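Posted in: Home & Kitchen > Tableware > Trays and Serving
November, thread started by tadau_flats

tadau_flats
Looking for input on round serving trays, black, raised rim, large enough for two people's cups and bowls plus chopsticks. I have been using a Pornirden for 2 years. The finish has gone dull in the center where bowls get set down and slid. Washing by hand, mild soap, soft cloth. The rim is still fine. Is the dulling in the coating or is it residue? I can't tell by touch.

Second question: cooked rice. Grains that dry on the tray bond to it and leave a mark when lifted. Soaking works but the tray doesn't fit in my sink, so I end up laying a wet towel on it for 30 minutes.

ong_kettle
Residue, most likely. Starch film plus hard water. Wipe with white vinegar cut half and half with water, leave it a minute, rinse, dry right away. If the dull area shrinks, it was film. If it stays the same shape, the coating is worn and there is nothing to remove.

Babar Naqvi
Would not put vinegar on a lacquered tray without knowing what the lacquer is. Real lacquer and sprayed urethane do not behave the same. Test on the underside first, near the edge.

ong_kettle
It's dilute and it's on there for a minute. I have done this on an Allden every few weeks with no change. But fine, test the underside.

Babar Naqvi
An Allden is melamine. That tells you nothing about a Pornirden.

tadau_flats
The label on the bottom is gone so I can't say what the coating is. Model number was 851 if that helps anyone.

r_hollis
851 was sold in two finishes, matte and semi-gloss. The matte one shows every wipe mark no matter what you do. I returned mine. If yours was matte from the start, the dull patch may be the original surface and the rest may have been polished by your sleeves and the cloth.

For dried rice, stop soaking. Let it dry all the way, overnight if needed, then lift it with the edge of a plastic card. Half-dry grains are the ones that smear.

ong_kettle
Disagree on drying overnight. Fully dry starch is harder and you end up pushing on the card. Damp cloth within ten minutes of the meal and there is nothing to lift.

r_hollis
With kids at the table, ten minutes is optimistic.

tadau_flats
Tried the vinegar on the underside Sunday, no change in color or feel after a day. Did the center after that. The patch is smaller but still there, so I would call it part film and part wear. I also weighed the tray out of curiosity, 500 grams even.

Also cut down on what goes on it. One cup on its own, the other nested in the bowl until it's needed, chopsticks to the right. Less sliding around when I carry it. Grains still get everywhere on a black surface, and they go right out to the rim.
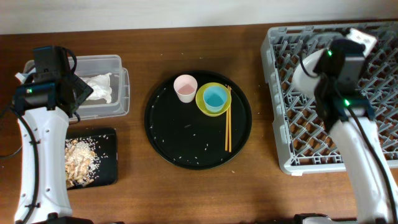 Babar Naqvi: nesting a cup in a bowl is fine for carrying but I would not store them that way. If the fit is close, the two can lock together when the cup goes in wet. Put a folded paper towel between them if they are going in the cabinet.

tadau_flats
Only for carrying. They go in the cabinet separately.

r_hollis
Still think the chopsticks should be on a rest. On a bare tray they roll, and the tips pick up whatever was left from the last meal.

ong_kettle
Square-sided ones don't roll. A rest is one more thing to wash.

r_hollis
It takes four seconds to wash a rest.

tadau_flats
No rest for now. Going back to the first question, has anyone recoated one of these? I have a can of food-safe clear in the garage and the underside to practice on.

Babar Naqvi
Not until you know what is on there now. Clear over an unknown finish can peel in sheets. Scuff a small area on the underside, coat it, give it two weeks, then try to lift it with tape.

tadau_flats
OK. Will do the tape test and post back.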